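Tikari Toy Library Handbook
Section 4: Setting up the catalogue and the returns desk
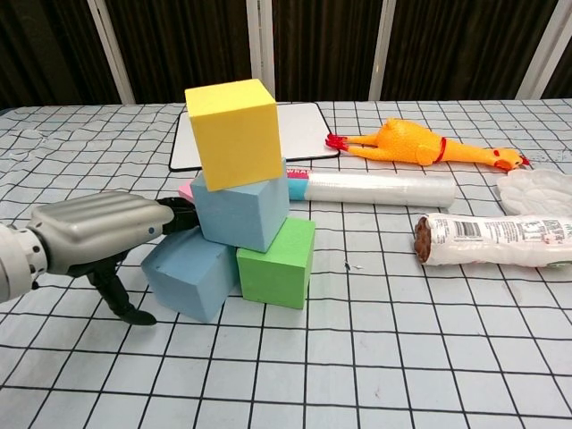

Brittany Fortin asks whether a set of blocks should go into the catalogue as one item or as separate pieces, as her branch has done it both ways and now has two records for half its building toys. Enter it as one item. The number of pieces goes in the Contents field, and the set is lent, returned and charged for as a whole. If you already have doubles, see 4.6.

This section assumes you have finished Section 3 and can sign in to Tikari on the desk computer. You will need the label printer, a roll of labels, the bag scales and the cleaning box.

4.1 Before you start

1. Sign in with the desk account. Do not use your own account, as loans made there do not show on the daily list.
2. Open Settings, then Branch, and check that the branch name at the top is yours.
3. Set the loan period. New branches start on two weeks. It can be changed later, but the change only applies to loans made after that point.
4. Set the number of toys a household may borrow at one time. Most branches use 4.
5. Press Save. Wait for the green bar to reach the end before you leave the page.

Note: If the Save button is grey, one of the fields on the page is empty. It is nearly always the telephone number.

4.2 Setting up the label printer

The handbook covers the Salel printer. If your branch has the older Mikska model, the steps are the same apart from step 3, where the roll goes in from the back.

1. Plug in the printer and switch it on at the side. The light shows orange, then green.
2. Press both tabs and lift the lid.
3. Drop in the roll with the loose end towards you, labels facing up.
4. Pull the end through the slot until one full label is showing, then close the lid. Both tabs should click.
5. In Tikari, open Settings, then Printing, and choose your printer from the list.
6. Press Print test label.

The test label has a border all the way round. If one side of the border is missing, open the lid and move the roll guide in until it touches the roll. Print another and check again.

Caution: Do not pull labels backwards out of the slot. The backing tears and leaves glue on the roller. If this has happened, switch off, let the printer stand for ten minutes and wipe the roller with a dry cloth.

4.3 Adding a toy to the catalogue

1. Press New item. Tikari gives the toy the next free number. You cannot choose the number yourself.
2. Type the name as a parent would say it. "Farm puzzle" is better than the full title from the lid.
3. Choose a group: Baby, Building, Pretend, Puzzles and games, Music, Outdoor, or Other.
4. Enter the youngest age given by the maker. If there is no age on the toy or its packaging, leave the field blank and put the toy on the query shelf.
5. Fill in Contents. Write what is in the bag, with the number of each thing, and include the instructions if there are any.
6. Weigh the toy in its bag and enter the weight in grams.
7. Enter the replacement cost.
8. Press Save and print. Two labels come out.

Put the larger label on the bag, low down on the left, where it can be read when the bag is hanging. The smaller one goes on the toy itself if there is a flat, hard surface for it. Labels do not hold on fabric or foam, and for those you should use a sew-in tag or leave the toy unmarked and rely on the bag.

Note on weights: The weight is there to speed up returns. A bag that comes back at the same weight it went out at is very likely complete, and you can leave the full count until the end of the session. The scales read up to 2000 grams. For anything heavier, enter 0 and Tikari will ask for a full count every time.

Jocelyn McKinnon suggests adding a photograph of each toy laid out with all its parts. This is worth doing for train sets and marble runs. Use the Add picture button on the item page. Pictures over the size limit are shrunk when you save.

4.4 Lending

1. Find the household by surname or card number.
2. Check for a red flag. Red means something is overdue or a charge has not been paid. You may still lend, but tell the borrower what the flag is for.
3. Scan or type the number on each bag.
4. Read the Contents field aloud to the borrower if the toy has more than ten pieces. Open the bag if they would like to check it.
5. Press Lend. The return date shows at the top of the screen.
6. Write the date on the borrower's card, or send it by text message if they have asked for that.

A toy that has been reserved will not scan. The screen gives the name of the household waiting for it. Put the bag back on the reserved rail.

4.5 Returns and cleaning

1. Scan each bag as it comes over the desk.
2. Put the bag on the scales. Compare the reading with the weight on the screen. A difference of a few grams can be ignored.
3. If the reading is low, count the contents with the borrower present. Enter missing pieces under Missing. Do not charge for them yet - borrowers have until their next visit to look.
4. Hang the bag on the rail marked To clean.
5. Give the borrower the receipt if they want one.

Clean toys at the end of the session, not during it. Work down the rail from left to right.

Hard plastic: wash in warm water with washing-up liquid, rinse, and stand on the rack.

Painted or plain wood: wipe with a damp cloth and dry at once. Do not soak.

Foam: wipe each face with a cloth wrung out in warm soapy water, then again with clean water. Press in a towel and leave in the open until dry right through. Foam put away damp will smell by the following week, and the smell does not come out.

Fabric: wash at the temperature on the tag, in a net bag.

Battery toys: take out the batteries first. Wipe only. Check the battery cover screw before the toy goes back in its bag.

Caution: Any toy with a crack, a loose part, a bitten piece or an open seam comes off the rail. Press Withdraw on its item page and place it in the repairs crate. Do not put it back on loan until the repair has been entered.

Once a toy is dry, bag it, weigh it and press Ready. If the new weight differs from the old one, Tikari asks whether to keep it. Press Keep if you know why it has changed, for example when a spare piece has been added. Otherwise press Recount.

4.6 Joining double records

1. Decide which record to keep. Choose the one with the longer loan history.
2. Open the record you do not want and press Join to.
3. Type the number of the record you are keeping. In the test catalogue, for instance, item 327 can be joined to item 74.
4. Check the two names shown on screen.
5. Press Join. The loan histories are put together and the unwanted number is retired.

Caution: A join cannot be undone. Neither record may be on loan when you do it.

After a join, go back to the Contents field and type the full list again. Tikari keeps only the list from the record you kept. Print new labels and throw the old ones away.

4.7 If something goes wrong

The label prints blank. The roll is in upside down. Go back to 4.2, step 3.

A bag scans as a different toy. Two bags have been swapped. Look for the other one on the rail before you change anything in the catalogue.

The scales will not settle. Move them off the desk and on to something firm, then press Zero.

The daily list is empty. You are signed in with your own account. Sign out, sign in with the desk account and open the list again.

The borrower has moved from another branch. Ask the old branch to release the card. At Montes this is done by Marlene MacDonald, and requests sent before noon are dealt with the same day.

Go on to Section 5 for charges and deposits.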